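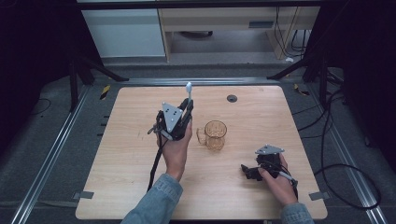
In Favor of the Empty Table and the One Good Mug

I grew up in a home where the table was never free. It carried newspapers, a bowl of onions, the sewing of my mother, letters from the bank, and somewhere between them our plates. When we wanted to eat, we pushed everything to one side. When we wanted to write, we pushed it to the other side. I do not complain about this home, it was warm and I learned to read there. But I have now come to the opposite opinion, and I want to defend it.

My opinion is that a table should have nothing on it when you are not using it, and very little when you are. A mug is enough. A light wooden top, with the corners rounded so that you do not hurt your hip, and one mug of amber glass with a handle: for me this is already a furnished room.

People tell me this is cold. A neighbor in Triltulwood, where I have lived for 9 years, says that my apartment looks as if I am going to move out soon. I understand why she says it. We are used to reading objects as a sign of life, and we think that a person with few things on the table has little going on. But I believe the things on a table mostly show what we have not decided yet. The letter is there because we did not answer it. The screwdriver is there because the shelf is still not fixed.

Now about the mug. I am strongly for colored glass, and I am strongly for a surface that is not smooth. A smooth clear glass shows every finger. A faceted one forgives you, and in the morning it throws small yellow spots on the pale wood, which I like more than any tablecloth. My grandmother had a set of 8 in this color and she kept them behind a door for guests. The guests came perhaps twice in a year. I think this was a pity, and I have told my family so, without much success. A nice mug should be used on an ordinary morning when you have not combed your hair.

I must also be fair to the other side. There are families of six persons in two rooms, and for them the empty table is a joke. There are people who think better with their papers spread out, and I have worked beside such people and they were faster than me. Also, some of the empty tables we see in magazines are empty only because somebody carried the whole mess to the bedroom. The catalog from Drotano is full of such tables. I do not believe in them. In one picture there is a pear, and I am sure this pear has never been eaten.

What I ask for is smaller. Choose one hour in the evening, and in this hour take everything away from the table and wipe it. If it has one of these round holes for cables, wipe also around the edge of the hole, the crumbs love it there. Then put back only the thing which you will need first tomorrow. In my case it is the mug, with the handle turned to the left – I am left-handed, and before seven in the morning I do not want to search for a handle.

I did not buy anything for this. The table cost me 70 dollars, second-hand, from a man who wanted it out of his garage before September. The mug came from a flea market, where it stood in a box with many ugly ones. I have been offered trays, organizers and a little wooden stand for spoons, and I have said no to all of them. A box for things is still a thing, and it also wants its place on the table.

My mother visited me last winter. She put her bag on the table, then her glasses, her pills, her knitting and a magazine. I said nothing, and I made her tea in the amber mug. She stayed for two weeks, and the onions came also.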